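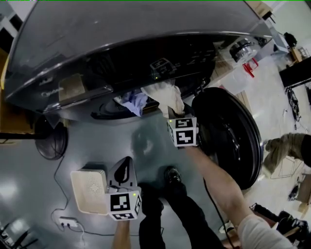
Taking the whites out, light blue piece still in the drum

White clothes come out a little blue after mixed wash, can they be saved?

Posted by Raíssa Toledo, Jun 9, 2019

Hello to all. I have a front loader, dark gray, and I wash everything together when I am short of time. Last load I put white cotton with one light blue piece which was quite new. Program was cotton, 200 minutes with the extra rinse. Now the white things have a weak blue shade, mostly at the collar and the seams. I did not put them in the dryer yet. Should I wash again at once, or soak first? I have a plastic basket with holes in the sides, so soaking must be in another thing. Also I would like to know if the rubber of the door can keep color and give it to the next load.

Barbosa
Do not dry them, this is the most important. Heat makes the color stay. Put the white things in a bucket with warm water and oxygen bleach, the quantity from the package, and leave them for 4 hours. I did this last December with two shirts and a pillow cover. The shirts became white again, the pillow cover needed a second time. Check the label first — wool and silk do not like this product. After that, wash only the white ones, without the blue.

Wultedero
i just wash again with more powder, works sometimes

Darorum34
I agree with Barbosa about the soaking. For your other question: yes, a little water can stay in the fold of the rubber. Wipe it with an old white cloth, and if the cloth takes color, run one empty rinse before the next whites. New colored clothes I wash alone the first 2 times. And please take the clothes out soon after the program ends, wet things lying on each other can also pass the color.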